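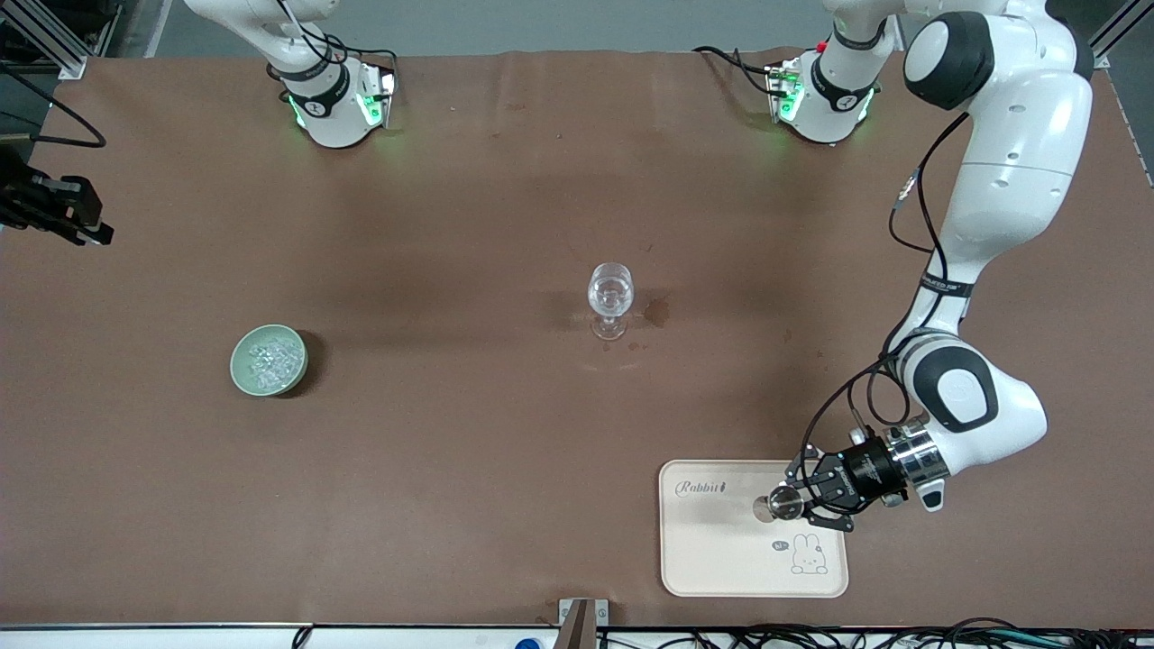

Drinks table in use: the gripper holding a small piece of glassware over the rabbit tray, ice bowl and wine glass within reach.

Orach Table: recordings and equipment planning notes

Hello, and thank you for reading the README before opening the spreadsheets. The Orach Table release has two halves. One is a set of recordings of a pair of robot arms doing small serving jobs on a table: glasses, ice, water and a tray. The other half is the paperwork behind the table, meaning the costings, the orders, the spares list and the plan for replacing things as they wear out. We get far more letters about the second half than we ever expected, so most of what follows is about money and planning, with the recordings described more briefly near the end.

If you have come for the data alone, skip down to "What the recordings hold". If you are trying to work out what a table like ours would cost you to set up and keep going, start here and perhaps put the kettle on.

Who the planning notes are for

We wrote them for small groups who have the arms already, or have a promise of them, and now have to budget for everything else. That "everything else" is where we came unstuck the first time. Our original plan had a careful line for each arm and then a single line called "sundries", and Hildegard Wunderlich, who signs off our orders, has never let us use the word since. She was quite right! Framing, table top, camera mounts, cables, glassware, mopping-up supplies and somewhere to store all of it have lines of their own now, and the sheet is much nicer to live with.

You won't find prices for the arms themselves in the release. We bought ours under an agreement that doesn't let us share them, and a price that someone else was quoted is of limited use to you anyway. Ask for your own quote, ask what it leaves out, and ask again about delivery.

What is in the folder

recordings/ - the video and arm positions, one folder for each run
tasks.csv - the list of jobs, in plain words, with the objects each one needs
costs.csv - every line we budgeted, what we planned to spend and what we spent
spares.csv - parts kept on the shelf and when to reorder them
wear.csv - notes on breakages, replacements and repairs
supplier_notes.txt - how long things took to arrive, and who to chase
CHANGES.txt - corrections since the first release

All sums are in euros and include tax. Where an order was split between the table and some other project, costs.csv shows only the table's share, with a note in the remarks column. Please do read the remarks column. Min-kyu Kwon kept it up faithfully the whole way through and there is more good sense in it than in this README.

The budget, line by line

Frame and mounts: 2000. The aluminium frame was the largest thing we bought after the arms. Brandes cut the lengths for us and we put it together ourselves, which took longer than planned but saved a fitting charge. The sum covers the posts, the rails, the joining pieces and the camera mounts. Our advice is to draw the arms at full reach before you order any of it. We drew them folded, and had to send for longer rails in November when the upper part of one arm turned out to want the same bit of air as a crossbar. The second delivery is listed on its own row so you can see what the mistake cost.

Table top: 700. This was the argument that went on longest. Eckhard Voß wanted a pale top, the rest of us wanted a dark one, and we settled on brown. If you expect to work with clear glass, please borrow a few offcuts and put your glasses on them under your own lamps before you pay for a whole sheet. Shadows matter as well. A clear object can be easier to find by its shadow than by its edge, and a top that swallows the shadow makes life harder for whoever is labelling.

Do also think about water. Our tasks involve a filled wine glass and a bowl of ice, and drops on the table are part of the working day. You can see a small spill beside the wine glass in the picture at the top. We budgeted for the surface as though it were a desk and should have budgeted for it as though it were a kitchen worktop. The next top, already pencilled in for replacement, has a line for sealing the edges.

Cables and cable tidying: 1000. I know, I know. It looks like a great deal for cables, and Hildegard sent it back to me with a question mark beside it. The sum covers power, data, the runs along the arms, the longer leads to the cameras and a full spare set of whatever bends. The part people forget is the slack. A cable on an arm has to loop far enough to let the joints turn and still keep out of the way of the glasses, and you will buy it too short at least once. What happens under the table is less pretty than what happens above it, and there is a separate row in costs.csv for trays and clips to go beneath, which we have been putting off. Please don't take our underside as a pattern to follow.

Tableware: 100. Cheerful shopping and by far the smallest line. It covers glasses, the ice bowl and the tray with the rabbit on it. The tray has become rather a mascot for us. It was chosen for its raised rim and rounded corners, and the bunny saying "Hi" came along as a bonus. A word of warning, though: buy duplicates on the same day. Patterned trays go out of stock without telling anyone, and if yours cracks halfway through a collection you will be explaining a change of scenery in your data card for ever after. We bought a spare tray and no spare bowl. Learn from us.

Lines that belong in your plan even if the sum is small

Ice. It needs a freezer within walking distance, and a freezer needs a socket. Ours was shared with the tea room, and Morena Rinaldi drew up a rota so that a morning's work did not find the trays empty. If you need to buy a freezer, put it in the first year.

Drying. Cloths, a mat and a place to hang them. Fold this into cleaning if you have a cleaning line.

Gripper fingers. Treat them as things that get used up. Glass is smooth, water makes it smoother, and the finger surfaces are what stands between you and a broom. Fimeck supplied ours and the reorder point is set in spares.csv.

Breakage. Set aside more than you are comfortable with. A clumsy run with glassware stops everything while the table is checked, so you are paying in hours as well as in glasses.

People's time. Our first sheet had none. There is a row for it now, without a rate, so that you can put in your own. Sabine Ackermann looked after the sessions from start to finish, and her log shows how much of a day goes on setting the table again after each run: bowl back in place, glass refilled, tray wiped, check that nothing has wandered.

The order we would buy things in

Frame first, then the table top, then the arms fitted to both, with cables measured once the arms are standing where they will live. We did cables early, to use up the end of a budget year, and that is where the wrong lengths came from. Cameras can wait until the arms have been moved through their full range, as a good spot on paper is often where an elbow wants to go. Leave tableware until the lighting is settled.

If your money comes in stages, it is quite reasonable to begin with a single arm and a frame wide enough for its partner. The frame is the thing you don't want to buy again. Aleo, our sister project down the corridor, did it that way and their planning sheet was a good deal calmer than ours.

What the recordings hold

Each run is one short serving job from tasks.csv, such as moving a small glass to the tray or shifting ice from the bowl. Some jobs use both arms, and in others one stays parked. The parked arm is still recorded, and its positions are in the files with the rest.

The main view comes from a fixed camera. In many runs the upper parts of the arms leave the picture and come back into it, so don't rely on the video alone for the pose of the arm. Left and right in the files always mean the robot's own left and right, and in the main view these are swapped. Everyone gets caught by this once, including the person writing to you.

Spills are left in. We wiped the table between runs when the water was in the way and otherwise carried on, so a few drops in one run may still be there in the next. There is a column for it in tasks.csv, filled in by eye and not always consistently.

What it isn't suited to

Clear glass on one colour of table, under one set of lamps, will not teach a system about every kitchen. The costs are no better travelled: they are one group's spending in one place, and prices for metal and carriage had moved even between our own two orders. Use the sheet for its rows and fill in the sums yourself.

Known gaps

wear.csv starts late. The earliest breakages were written on a whiteboard and wiped off.
Delivery charges for the first frame order are folded into the main sum and can't be separated.
The spare cable set is listed as bought but has not been checked against the packing note.
Some early runs have no note on which gripper fingers were fitted.

Questions and corrections

Questions about the costs go to Hildegard, and about the recordings to Sabine. If you have built something similar and kept your own sheet, we would dearly love to see it, crossings-out and all. Eckhard is collecting them for the next version and is especially keen to hear from anyone with a pale table top.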